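Jawad Shaikh on seventeen winters at Triltstead, and why he still can't putt

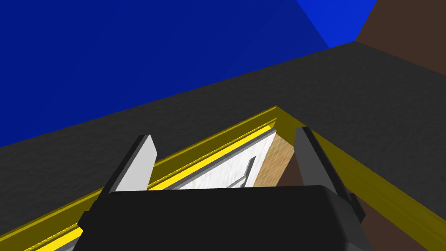 Jawad Shaikh had already ordered for both of us by the time I found him in the clubhouse, and he was halfway through a bacon roll and a story about a seven iron. It was a little after eight in the morning, there was mist lying on the first fairway at Triltstead, and he had been out on the practice ground since it was light enough to see a ball land. He waved me into the chair opposite, pushed a mug of tea across and carried on with the story as though I had been there for the start of it.

"So I've got the seven iron in my hand," he said, "and my dad is standing behind me, and he knows nothing about golf, nothing at all, he was a cricket man to his bones. And he says, 'Why don't you hit it along the floor, son?' And I did, and it ran up to the flag as nice as you like. I've been hitting it along the floor ever since."

Anyone who has followed the Wokgate Winter Tour over the years will know the shot. Shaikh hits it from places where other professionals would reach for a wedge, and it has earned him a modest living and a good deal of teasing. He goes into the final event of the season, the Nornell Trophy, lying second in the standings, and he is 21 points behind the leader with everything still to play for. It is the closest he has come to winning the thing, and this will be his seventeenth attempt.

I asked whether he had been sleeping. He laughed so hard that the couple at the next table turned round.

"Like a baby, which is to say I'm up every two hours! No, I'm all right. I was far worse when I was young. I used to lie there playing the round in my head, every shot, and I'd be three over par before I'd cleaned my teeth. These days I listen to the cricket if there's any on, somewhere warm, and I drop off in the middle of an over."

He came to the game late by the standards of the people he plays against. There was no golf in the family, and the nearest course to the house he grew up in was the municipal one, where juniors could play after four o'clock for next to nothing provided they kept out of the way of the pensioners. He was fourteen. His first set of clubs came from a house clearance and had belonged to somebody a good six inches taller, so he learned to grip well down the shaft, and if you watch him over a chip you will see that he still does.

"People have tried to get that out of me," he said. "I had a coach, a lovely man, very patient, who spent a whole winter moving my hands up half an inch at a time. I think he thought I wouldn't notice. I got worse and worse, and in the spring I went back to how I'd always done it and won a little one-day event at Balogh the same week. He sent me a card. It said 'I give up', and there was a cheque in it for the last lesson."

Balogh comes up often when he talks. It's the course he loves best on the tour, a windy, scruffy sort of place with sheep on the far side of the fence and a par three that plays straight into the weather, and it is where he had his finest result this season, back in November. He went out in the last group, dropped two shots in the first three holes, and then didn't make another bogey all day. The winner's cheque was for £700, and he can tell you where it went, down to the last pound: the car, mostly, and a pair of waterproofs for his wife, who walks every round with him and had been getting soaked in a coat she'd had since college.

He is quite open about the money. The winter tour doesn't make anyone rich, and for most of the year he teaches, four days out of seven, in a draughty bay at the end of the driving range. He likes it more than he expected to. He likes beginners best, he told me, particularly the ones who come along because a husband or a sister has nagged them into it, and who are cross for half an hour and then hit one properly and go very quiet.

"You can see it on them," he said. "It's a lovely thing, that. I get paid to stand next to people when it happens. My own golf is a bit of a hobby by comparison, though don't tell my wife I said so, she's driven an awful lot of miles for this hobby."

And then there is the putting. I had been told not to raise it, but he got there before me, setting out the sugar sachets on the table to show me the line of a putt he missed on the last green here two years ago. It was from 5 feet, slightly downhill, and it would have taken him into a play-off. He has been back to that spot many times since, usually in the evening when the course is empty, and he says he holes it every time.

"Every time! With one hand, with my eyes shut, with the wrong club. I took my nephew up there in the summer and he holed it as well, and he's eight. He looked at me as if to say, is that the one?"

He has changed putters twice since then and changed back both times. The one in the bag now is an old blade with a grip he wound on himself, a touch lumpy near the bottom, and he fetched it in from the hall so that I could have a go at holding it. I said it felt nice, which seemed to please him.

The man he has to catch is more than a decade younger and hits the ball a long way past him. Shaikh won't have a word said against him. They've shared lifts to several events this winter, and he reckons they talk about football nearly the whole way there and back. If he can't win it himself, he said, he would want it to go to somebody who had given him a lift home in the snow.

What would it mean, though, after all these years of coming close? He took a while over that one, and moved a sachet from one side of the line to the other.

"I'd be pleased for my dad. He's eighty-one, he'll be up by the eighteenth green in his big hat, and he still thinks a birdie is when you hit the ball over the boundary. He'd want to hold the trophy all the way home. I don't suppose I'd get a look at it until we were back in the house."

By then the mist had nearly gone, and two of the greens staff had come in looking for their tea. Shaikh got up to find them some chairs, asked one of them how quick the eighteenth was going to be, and pulled a face at the answer. Then he picked up the putter and said he might just go and have another look at it.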